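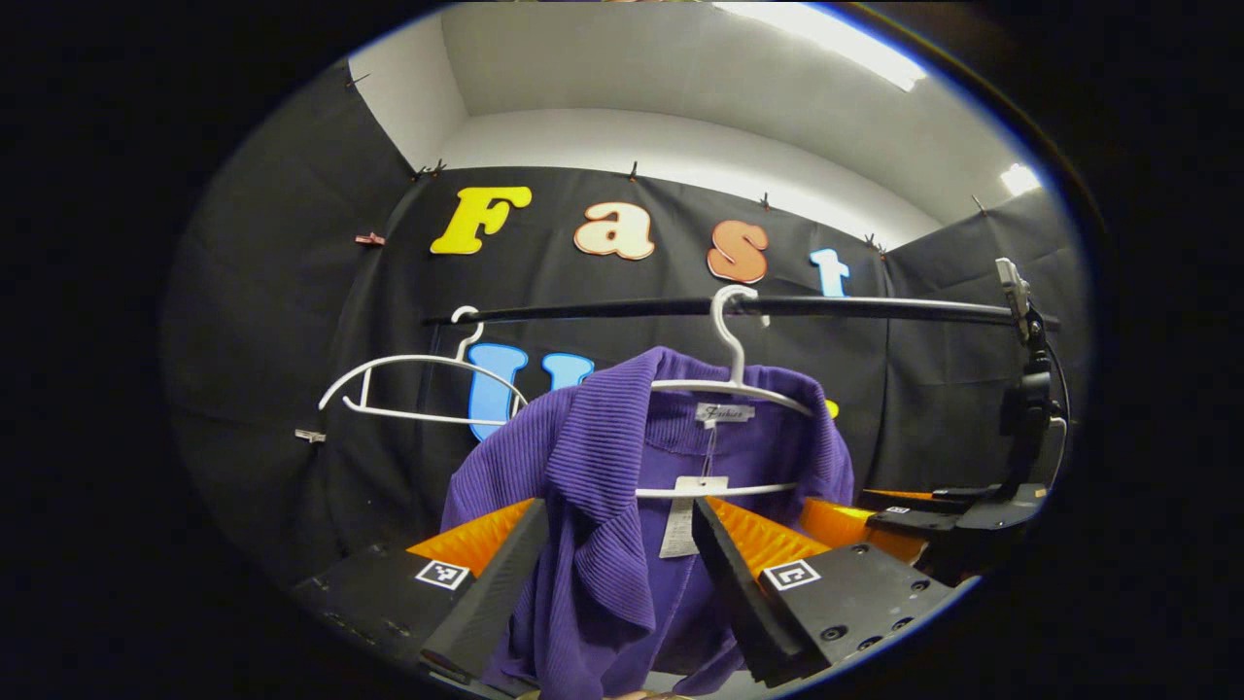 2024年5月25日

上午十点到工作间，先把昨天没拧完的螺丝拧完。右手那只夹爪的指根还是有一点晃，拆开看，是打印件的孔偏大，垫了一层薄胶带，再锁回去就好了。以后这个孔要改小，图纸上已经标了，免得又忘。

手指内侧的软垫是这几天最花时间的地方。二月份第一版用的是平面的，夹硬东西没问题，夹布料就打滑。后来改成带棱的，衣服总算能夹住，但夹得太紧又会在针织面上留印子。Haiyan Du 建议把弹簧换软一号，我从 Kudari 订了一包，还没到，今天先用旧的凑合。

下午主要练挂衣服。黑布背景早就夹好了，横杆用的还是上个月那根，白色塑料衣架也没换。紫色那件一直用到现在，标签没剪，Remo Tedesco 说剪了就退不掉了，我看本来也没人打算退。罗纹的料子对夹爪算友好，棱和棱能咬上一点。麻烦在领子，衣架的肩一歪，领子就往一边滑，手上再补也补不回来。

练了四十次，记在本子上的成功次数是二十。失败的大多是同一种：钩子碰到横杆，但没过去，衣架一转，整件衣服跟着转。后面我把动作放慢，先让钩口对准杆子，停一下，再往下放，情况好一些。这一条要写进操作说明里。

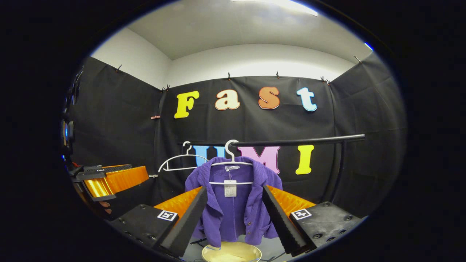 另一个问题是标记。指头上的方块标记贴得不够平，边上翘起一角，跟踪软件隔一会儿就丢一次。用 Quinlan 的双面胶重贴了，压了二十分钟，再测没有丢。Remo 觉得应该直接把标记嵌进打印件里，做一个浅槽，贴纸放进去刚好平齐。道理是对的，但要重新打四个件，我这边打印机的料只剩一点了，等 Talex 那卷到了再说。

线也该理一理。黑色的线拖在地上，人来回走容易踩，踩一次接头就松一次。晚上去翻了一下抽屉，扎带没有了，记到采购单上：扎带、M3 螺丝、软垫用的料。Plamwood 那边螺丝便宜，但要凑满九十九块才包邮，加一把六角扳手应该够了。现在这把头已经磨圆，拧指根的螺丝老打滑。

五点多 Haiyan 过来试了几次，她手小，握把对她来说太粗，扣到底要用两根手指。她量了一下，说握把那一段最好缩短，角度也往里收一点。我原来是照自己的手画的，没想过这个。今晚先改一版，做成两个尺寸，小号给她，大号留给我和 Remo。

关于软垫的颜色，Remo 想统一，我没意见，反正不影响用。材料硬度倒是要统一，不然换一只手指就得重新适应一遍，数据也没法放在一起比。

七点收工。电池充上了，夹爪放回架子。明天先装新握把，如果弹簧到了就一起换，再练九十次，看挂歪的比例能不能降下来。衣架也想换一种肩宽窄一点的试试。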